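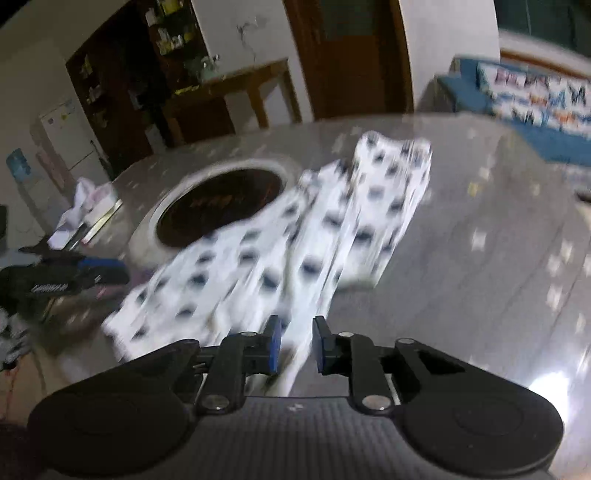
R. Tu

Progress report to the Cemell fund
Linen sorting and folding room, Trevdale
4 Sep 2019

1. Period and scope

This report covers the second stage of the grant. The work in this stage was the setup of the folding table, the written folding method, and the first full sort of the cloth stock held at Trevdale. Washing and ironing are outside the grant and are mentioned only where they affect folding.

2. Status against the plan

Folding table: in use.
Written method, large cloths: complete, second version issued.
Written method, small cloths: draft.
Sort of existing stock: complete.
Shelf labels: late.
Storage record: started, not complete.

The target for the full grant is 2,000 pieces sorted, folded and shelved. The sort has reached that number. Folding has not, and the shortfall is almost entirely in long pieces and in pieces with uneven edges.

3. The table

The large glossy gray top was kept for this stage. It has a curved far edge and a dark oval inset with a pale ring. Cloth slides easily on the gloss, which helps when a long piece is being turned and is a problem when it is being squared. A piece that has been squared at one end tends to drift while the other end is pulled straight. The method now calls for a flat weight on the finished end before the second end is touched.

The oval inset was first thought to be a nuisance. It now serves as a fixed mark for placing the first corner of a cloth. The curved edge is less useful. It can't be used to line up a hem, and a strip of low-tack tape was laid straight across the top for this purpose during the trial. The tape lifts and has to be replaced. A better guide is on the list for the next stage.

Pale cloths show clearly against the gray. The white cloth with the dark spots is a typical case: long, wrinkled, with folds running along its length and a bunched, scalloped edge at one end. Pieces like this are the slowest in the stock. The lengthwise folds must be opened from the middle out before a corner is chosen. If a corner is pulled first, the folds tighten and the piece has to be shaken out and laid again.

4. Method for large cloths, second version

Lay the cloth across the table with the longest side nearest the worker.
Open lengthwise folds with flat hands, from the middle toward the sides.
Find two corners on the same short side. Set the first at the oval mark.
Place the weight. Straighten the long side along the tape.
Fold in half along the length, then in half again.
Fold the short way to shelf width.
Check the outer face for stains before shelving. Spots that are part of the print are noted as "patterned" in the record.

The last step was added after the first version produced errors. Patterned pieces were being put in the rewash bin as stained, and 19 of them went through the wash a second time. No damage was found. The same check is now made at the sorting stage as well.

5. Storage record

Each shelf has one page in the record, listing type, size group and count. Size groups were cut to 2, long and short. The earlier scheme had more groups and was not followed in practice. Pages for the short group are filled in. Pages for the long group will be filled in as folding catches up.

The shelf labels ordered from Fikeck were the wrong width for the shelf rail. They were returned and the replacement set has not come in. Paper labels are in place and can be read from the aisle, but they curl in the damp end of the room.

6. Spending

Spending is within the amount approved for the stage. The label order has been credited in full and will be charged again on delivery. The table required no purchase. Tape and weights were charged to small supplies.

7. Open items

Straight guide for the table, to replace the tape.
Final version of the method for small cloths.
Shelf labels, second delivery.
Folding of the remaining long pieces.
Decision on whether scalloped edges are folded inward or left at the outer face. Both have been tried. Inward folding protects the edge but makes a thicker stack, and the top shelf has limited height.

8. Next stage

Long pieces are scheduled to be finished in October, along with the long-group pages of the record. The next report will include final shelf counts and the small-cloth method as an attachment. No change to the grant amount or the end date is requested.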